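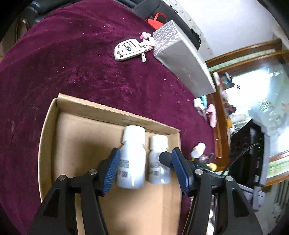 Two white bottles in a cardboard tray, with a car key and a patterned gray box behind them.

Ashraf Cherkaoui sells a tidying method, and I went to meet him expecting to dislike it. The idea, which he calls Tirkside, is that you tip the small stuff of a household onto one soft surface and deal with it there, piece by piece. The course has 15 lessons. I asked him why picking up a snack wrapper needs even one.

"It doesn't," he said. "People pay for somebody to make them start."

That was franker than the brochure, which promises "a settled home" in 30 days. When I read the line back to him he winced and said a copywriter at Dellbridge had come up with it. He hasn't taken it out.

His first rule is that anything in a bottle gets its own tray. A shallow cardboard one will do. "You keep it upright and you keep the label facing you," he said. "I've seen people pay for acrylic bins and still not know what they own."

Fair enough, though I pointed out that his own shop sells bins. He said those were for customers who had finished the course.

Keys are another matter. Cherkaoui likes a big, silly keychain, the fluffier the better, on the theory that you can't lose something pink. I have lost several pink things.
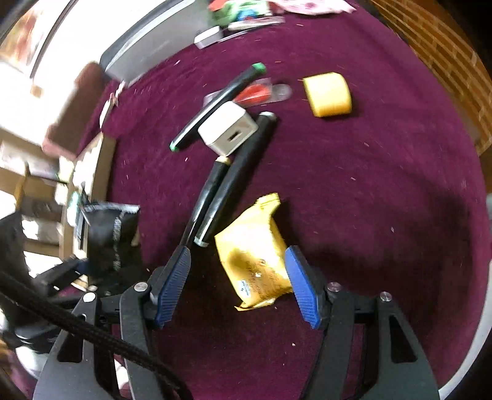

What he calls the drift pile is the part I came around to, a little. Chargers, markers, empty wrappers — none of it belongs together, and it ends up together anyway. He wants the trash out first, then anything that plugs in, then pens. "Don't sort the trash," he said. "You'd be amazed who sorts the trash."

I asked whether anyone keeps it up. He told me 2,000 people had signed up since November. I asked again, about keeping it up, and he said he hadn't checked.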